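INFORME DE PROGRESO AL FINANCIADOR
Proyecto Trirnar: orden y reorganización de puestos de trabajo compartidos
Segundo periodo de ejecución, cierre de noviembre
Entidad ejecutora: Vuletti
Responsable técnico: Arlindo Quintana
Destinatario: Fondo Moura, a la atención de Thirumalai Bangera

1. Objeto del informe

El presente documento da cuenta de las actividades realizadas en el puesto de trabajo Momix durante el segundo periodo y del estado de la partida de 3000 euros asignada a mobiliario y material de almacenaje. Se redacta conforme a lo previsto en el convenio de colaboración.

2. Actividades realizadas

Se ha mantenido la división del puesto en dos zonas. El tablero marrón queda reservado a la manipulación de recipientes y objetos pequeños, mientras que el escritorio blanco situado detrás reúne el material informático y de oficina. El criterio acordado en el periodo anterior, según el cual ningún envase se almacena de forma permanente sobre el tablero, sigue vigente y se ha incorporado a la hoja de uso del puesto.

Las sesiones de trabajo se han celebrado los jueves, con una duración de 20 minutos por tarea. Los recipientes se clasifican por tamaño y forma antes de asignarles un lugar definitivo.
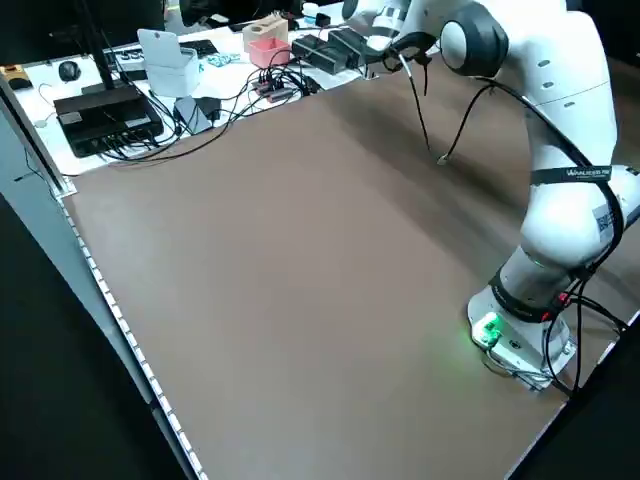
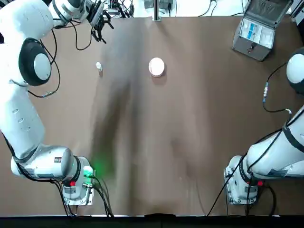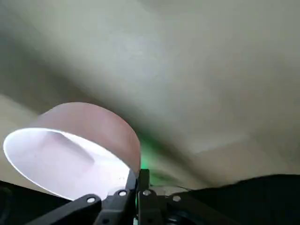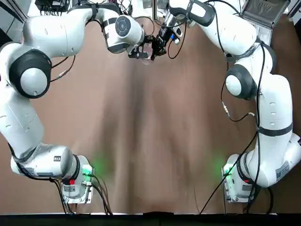 Puesto Momix, proyecto Trirnar. Tablero de trabajo (primera, segunda y cuarta imágenes) y recipiente cilíndrico de tono rosado (tercera imagen).

3. Incidencias

El escritorio posterior continúa siendo el punto que requiere mayor atención. En él conviven el teclado, el ratón, una caja blanca abierta y un dispositivo negro con numerosos cables conectados. La acumulación dificulta la limpieza y resta superficie útil. Se propone agrupar el cableado en una canaleta y trasladar los objetos sueltos a un módulo de cajones.

La entrega de dicho módulo se ha retrasado por causas imputables al proveedor. El retraso no afecta al calendario general, si bien obliga a posponer el etiquetado de los cajones al periodo siguiente.

4. Ejecución económica

El gasto comprometido corresponde al módulo de cajones y a las bandejas separadoras. No se solicitan modificaciones de la partida. Los justificantes se remitirán junto con la memoria económica, una vez recibida la factura definitiva.

5. Previsión para el próximo periodo

Instalación del módulo de cajones y de la canaleta.
Etiquetado de los espacios de almacenaje.
Revisión de la hoja de uso con las personas que trabajan en el puesto.

Se ruega al Fondo Moura que confirme la recepción de este informe y comunique, en su caso, las observaciones que estime oportunas antes de la próxima reunión de seguimiento.

Arlindo Quintana
Responsable técnico, Vuletti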